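BACK TO OPINION

Bring back the lost property shelf
By Lindiwe Matlala

Last February I left a scarf on the train to Samelside. I knew where it was within ten minutes of getting off. I knew the car and the seat. It took me 15 days and an account with a company called Distier to find out that I could not have it back.

Distier runs lost property for the rail line now, and for the Podovgate library and the swimming pool as well. You fill in a form with the color, the material, the brand and an estimated value. The form will not go through without a value. Then you wait for an email. Mine said that items worth less than a set amount are held for 2 days and then "released." I asked what released meant and was sent a link to the form.

I am not angry about the scarf. It was old and I have another. What bothers me is that a simple job, one that used to be done by whoever was standing nearest, has been turned into a service that works worst for the things people lose most.

People mostly lose cheap things. They lose hats, umbrellas, lunch boxes, a child's sweater with the name worn off the label. Phones and wallets get reported and chased. A pair of gloves does not, unless getting them back is as easy as walking up to a counter.
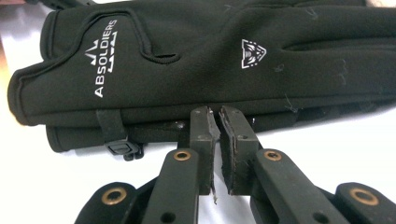

A black glove marked ABSOLDIERS.

When I was growing up, the station at Samelside had a shelf behind the ticket window. You said what you were missing, the clerk looked over his shoulder, and you either got it or you didn't. The library had a cardboard box under the front desk. Nothing was logged. I am sure some items went home with the wrong person. I am also sure that far more went home with the right one than do now.

Villads Eskildsen worked that ticket window for years, and I called him before writing this. He told me the shelf was full every winter and nearly bare by the time the weather turned. People came back on their normal train, saw their hat through the glass and asked for it. Seeing it mattered, he said. Half of them had not known where they lost it and would never have filled in anything.

The argument for the new way is that it is fair and leaves a record. I accept that for anything valuable. If someone hands in a laptop, write it down, lock it up and ask for proof. But a record costs staff time, and it makes no sense to spend that on an umbrella. The town council pays 800 a month for its share of the contract. I would like to see what comes back to people for that money. I asked, and was told the figure is not collected.

There is also the matter of where things go. Distier keeps its store at the Cuadros industrial park, on the far side of the highway, and no bus stops near it. If your claim is approved you can drive out there during working hours or pay for postage. For a wool hat the postage may well cost more than the hat. Most people will do the sensible thing and buy a new one, and the old one, with years of wear left in it, gets thrown away or sold by weight.

I would split the job. Keep the contract for phones, bags, keys and anything with a name or a card in it. Everything else stays in the building where it was found — on an open shelf, near the door, for a month. Put up a sign asking people to take only what is theirs. Some will ignore it, and I can live with that.

The pool could start tomorrow. It has an empty rack in the lobby where the leaflets used to be, and a back room with two bags of towels and goggles waiting for the next pickup. The contract comes up for renewal this year, and the council takes written comments until then. I have sent mine.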